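Robots behind the counter: what changes for bakery staff when packing is automated

Hemant Vashisht and Cauã Toledo
Tue 18 August
3 comments · 21 shares

1. Background

Our project looked at one small job, putting bread into paper bags, and asked what happens to the people who do it when a machine takes over part of it. We worked with Warkalach, a bakery with a shop at the front and a packing room at the back. The shop sells over the counter in the morning, and the packing room fills orders for cafés and offices from five o'clock onwards.

We started in January by watching the packers and talking to them. There are four on the early shift. On a normal day they fill 220 bags between them, and on the Friday we sat in it was 452.

2. What the packers told us

We had expected worries about losing jobs, and two of the four did raise this. The other complaints were more practical. Wrists hurt by the end of the week. Serving tools get dropped and have to be washed. Mixed orders are slow — a bag with a croissant, a bun and something glazed takes longer than a bag of rolls, and people lose their place in the list.

One packer said she liked the work because she could talk while doing it. She did not want to end up standing by a machine waiting for it to stop. We wrote that down as a requirement, although we did not know at first how to meet it.

3. The bench set-up

Our bench has two arms fixed at the near edge of a white table with plain walls on three sides. We kept the bakery's way of working as far as we could, with a metal tray, a serving utensil and a paper bag with cord handles. The left arm handles the utensil and the right arm looks after the bag.

The bag was harder than the bread. A paper bag moves when it is touched, and the handles get in the way of the opening. Large loaves were the next problem, and the braided one is long enough to stick out past the rim of the tray.

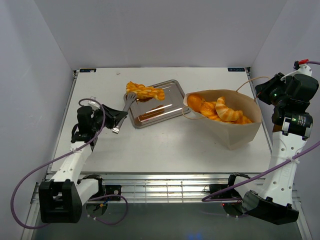 4. What would change at work

We showed the bench to the packers and asked them to plan a shift around it. They gave the arms the plain repeat orders and kept the mixed ones. They also wanted the lists to stay on paper for the first month.

Somebody would have to load trays, clear jams and clean the grippers. The packers put this at around 20 minutes an hour, more than we had allowed for. It is also a different kind of work, and under the present pay grades it would not count as skilled. The manager had not thought about this and agreed to look at it.

5. Limits

We studied one bakery and one shift. We did not test the arms in the packing room itself, where there is flour on everything and much less space.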